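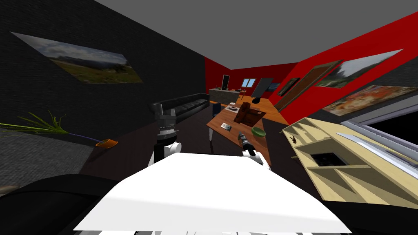

Payload is the difference between the maximum authorised mass of a motorhome and its mass in running order, and it is the figure most often misread on the Grarnia coachbuilt range. It covers passengers, luggage, awnings, bikes, a second leisure battery and anything fixed to the vehicle after it left the factory. It takes no account of where those items are put or whether they will stay there. Household furnishing habits are a poor guide on both points. The living room shown has a large landscape painting on the wall and a potted plant tipped onto its side on the carpet; at home a fallen plant means a brush and pan, whereas in a moving vehicle anything with a narrow base and no fixing should be treated as a loose load. This item sets out how to weigh, distribute and restrain the contents of a motorhome before the summer trips.

Start with the plate. It is usually found in the engine bay or on the door pillar and gives the maximum authorised mass, the gross train mass and the maximum load for each axle. Add the individual axle limits together and the total will normally be higher than the maximum authorised mass. The surplus is there to allow for uneven loading. It cannot be used as extra payload.

The brochure figure for mass in running order is a starting point only. Manufacturers are permitted a tolerance, and factory options are often left out of it. A Grarnia weighed at the Telbridge depot in February, with an awning, a solar panel and a tow bar fitted, came out 53 kg above the mass given in its handbook before any luggage was put in. The vehicle was within tolerance once the options had been added back. The owner had planned the load on the handbook figure and would have been over the rear axle limit with bikes on the rack.

Weigh the vehicle as it will travel. Fuel, fresh water, gas cylinders, food, bedding and all passengers should be on board. Record the gross weight first, then each axle separately. If the site allows it, drive on from the opposite direction and repeat the axle readings. A large difference between the two sets suggests that the approach to the plate is not level, and the gross reading should then be relied on in preference to the axle readings.

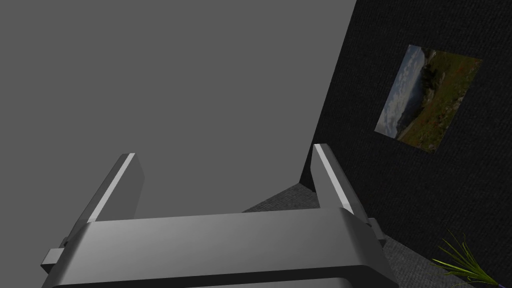 Axle loads respond to position as well as to mass. An item placed between the axles is shared by both. An item placed behind the rear axle adds more than its own weight to that axle and takes weight off the front. The calculation is simple: multiply the mass of the item by its distance from the front axle, then divide by the wheelbase. The result is the load added to the rear axle. Subtract it from the mass of the item to find the change at the front. A negative answer means that the front axle has been lightened by that amount.

Long rear overhangs make this effect significant. A loaded garage on a front-wheel-drive chassis can reduce grip at the driven wheels, most noticeably on wet grass and when pulling away uphill. Moving tools, tinned food and drinks forward to floor lockers between the axles costs nothing and usually brings a visible improvement in the readings.

Water deserves separate attention. Each litre weighs one kilogram, and waste tanks are often mounted further back than fresh ones. As water is used, the load moves to the rear without any change in the total. Empty the waste tank before leaving a site. Carry only the fresh water needed for the journey unless the destination has no supply, and check whether the handbook sets a travelling limit for the tank. Some models have an overflow position on the drain valve for this purpose.

Owners without easy access to a weighbridge may prefer portable pads. The Drostico set now held at Telbridge has 4 pads and a single display, and gives individual wheel readings as well as axle totals. The pads must sit on firm, level ground. Release the handbrake while taking the reading, with a person at the wheel and chocks placed clear of the pads, otherwise the suspension can hold some load and the figures will drift. Take 2 complete sets of readings and compare them. If they do not agree closely, roll the vehicle off, let the suspension settle and start again.

Side-to-side balance can only be found by wheel readings. The kitchen, the fridge and a full fresh water tank are quite often on the same side. Neither axle need be over its limit for one tyre to be working well beyond what was intended. Compare each wheel reading with the load index marked on the tyre and with the pressure table from the tyre maker. The pressure printed in the vehicle handbook is normally for the fully laden condition.
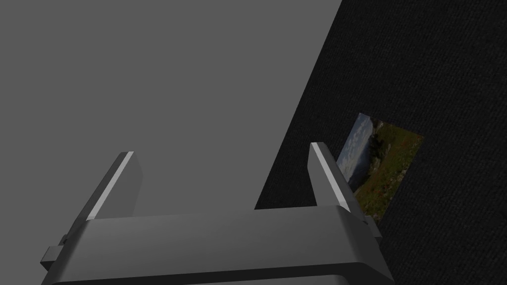 Grarnia Owners' Newsletter
Technical notes: Loading and stowage
By the Technical Desk, Telbridge
4 July 2024

Restraint comes after distribution. Heavy items belong on the floor or in low lockers, packed against a bulkhead or seat base so that there is no gap ahead of them in the direction of travel. Overhead lockers are for clothing, towels and dry goods. Check the label inside the locker door, where fitted, for the maximum load. It applies to the locker as a whole, including any shelf added later.

Push-button catches wear at the striker plate. Press the button in, close the door and pull firmly at the lower corner. Any movement calls for adjustment. The Fogh replacement catch fits the existing hole on most Grarnia furniture and is held by 2 screws, but the striker has to be changed at the same time, as the old and new parts have different depths. Do not pack the old striker out with washers.

In the garage, use ratchet straps on the fixed rails. Elastic cords will keep light items tidy but should not be used to restrain anything heavy. Inspect the rail fixings underneath the floor for corrosion and retighten them to the figure in the handbook.

Pictures, clocks and mirrors hung inside should be screwed to a batten or taken down and laid flat in a bed locker before driving. Adhesive strips lose strength in a hot vehicle. Plants should travel on the floor in a fitted crate, with the pot wedged.

The Drostico pads may be borrowed from the Telbridge depot by prior booking through the workshop desk. Bring the handbook and a note of the readings on the vehicle plate. Fogh catches are kept at the parts counter and are sold with the matching striker.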